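The gripper that wouldn't let go

13/02/2025

So I lost most of an evening to a kumquat. I've been practicing fruit sorting with the hand-held grippers for the Pellar project, and the left one has a fault I can't shake. You squeeze, it closes, you ease off... and one finger stays put — for 3 seconds, sometimes longer. Then it springs open and whatever you had goes flying.

Oranges don't care much. Tomatoes do. My log for the night says 100 picks and 20 bad releases, nearly all of them on the small stuff, and I found one longan under the radiator the next morning.

I first blamed the pads (I'd cleaned them with the Hudetti wipes and thought they'd gone tacky). Nope! Swapped them, same thing. Then I backed off the pivot screws a quarter turn and it got better for 2 rounds before it jammed again, this time with my thumb closer to the linkage than I'd like. It pinched, and I said a word. Fingers well back from now on, please, if you're using one of these.

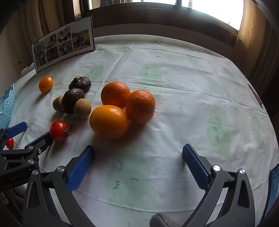
Fruit on the left, both grippers in, before another round.

Carko is sending a new spring. Until it shows up I'm only doing the oranges, right hand only, and the tomatoes are going in a salad.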